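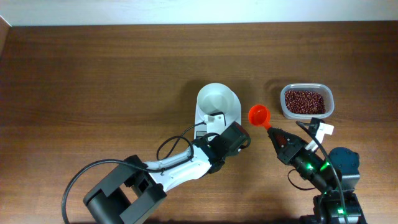
Anqi Xia asked me last week whether people are still too embarrassed to say they met at one of our nights, and I told her I'd put the answer in this report, so let me start there. Yes, some of them are! One couple is telling both sets of parents they met in line at the Hundusstead post office. They have agreed on everything except who was holding the package.

Anyway, hello again, and here's where we are with the Cekton Singles Evenings as of Wednesday, October 23, 2019.

Ticket sales came to 469 since January, which beats what I put in the application. The quiz nights sell out first. The slow dating (one long conversation over dinner, no bell) took a while to catch on – people hear "no bell" and panic – but the last two had a waiting list. I'd like to run more of those and drop the Sunday hikes, which keep getting rained on and which I don't enjoy much myself.

Money. You gave us $2,689 and I've spent $1,075 of it, mostly on room rental at Tóth, plus printing and the sound system for the dance night. The Zidov bar lets us have the upstairs for free on weeknights as long as people buy drinks, and they do. Receipts are in the folder I shared with Anqi. The one from the print shop is faded, so I've asked them for a new copy.

What went badly: the over-fifties evening. Plenty of women signed up and very few men, and I should have called it off or turned it into a regular social. I refunded everyone who asked. Next time I'll hold places back until the numbers look more even.

I also changed the feedback form. The old one asked "Did you meet someone?" and people found that a bit much the morning after. Now it asks if they'd come again and whether they'd bring a friend, and I get way more of them back.

Still to do before the next report: book Tóth for the January dance, find a second host for quiz night (my voice is going), and write the safety page for the website that I promised you in the spring. It's half done – I'll send Anqi the draft when it's readable.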